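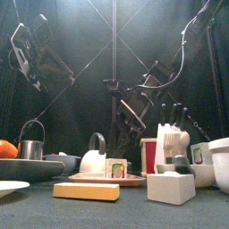 Sunday, late. Still buzzing, so I'm writing this before bed or I'll lie there composing it in my head.

The new planner works with both arms at once! Up to now Vasar has been planning the left one, freezing it, then planning the right one round it as if it were furniture. Safe, but painfully slow, and on a messy table one arm would often box the other out altogether. Tonight I finally merged the branch that treats the pair as one big problem, and in simulation it found a path in 11 of the 24 test layouts where the old code simply gave up. Eleven! I made tea and ran the lot again to be sure, and got the same count.

The real table is next, and it's a proper muddle: kettle on its pink plate, knife block, bowls, the little blocks with fruit printed on them. I love the pail for testing. The handle is such a thin arch that the depth map tends to lose it, and then the planner cheerfully routes a wrist straight through. I've padded the thin things by 5 mm in the Mosum config for now. Crude, but it'll do until I can get the segmentation to hand over a proper outline.

Two things still bother me. The cable on the right arm isn't in the collision model at all, and that long droopy loop needs to be, even if it's only a fat capsule to start with. And the smoothing step sometimes cuts a corner after the collision check has passed, so I need to check again afterwards (obvious now, wasn't on Friday night's brain).

Tomorrow: capsule first, then the second check, then slow runs at 2 cm a second with my hand near the stop button. Can't wait.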